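Chore machines still slow at tidying, trial finds

By Umut Soylu 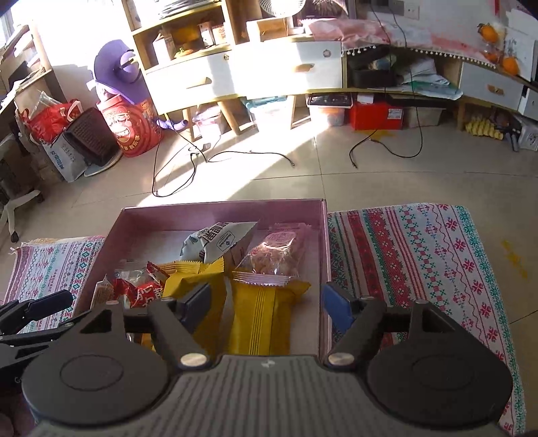

Can a machine tidy a living room yet?

Parts of one, slowly, and with a person close by. That is the finding of a household trial run by Brustenent, which has spent since November testing whether robot grippers can manage the small jobs people do without thinking, such as sorting snacks into a box or putting plates back on a shelf.

The firm logged 1,813 attempts at picking up a single item and placing it where it belonged. Boxes and tins gave little trouble. Soft packets were harder – the grippers often closed on a loose corner and let go halfway – and success with these stood at 51 per cent.

"A bag of crisps changes shape every time you touch it," said Yavuz Gündoğdu, who leads the trial. "A child of two can deal with that. Our software is still learning."

Speed is the other problem. Clearing a box of mixed packets took the best system about nine minutes, and it had to be restarted by hand if anything fell behind the furniture.

Shops may see results sooner than homes. Akbulut, a grocery chain, plans to try shelf filling at its Jindora branch next spring, using cartons of one size only. Loose sweets and multipacks will stay with staff, and the machine will work after closing time.

Brustenent says it wants 3,000 more attempts on soft packaging before it offers anything for sale. It has not set a price. A second round of home tests is planned in Drestitz, where laundry folding will be added to the list.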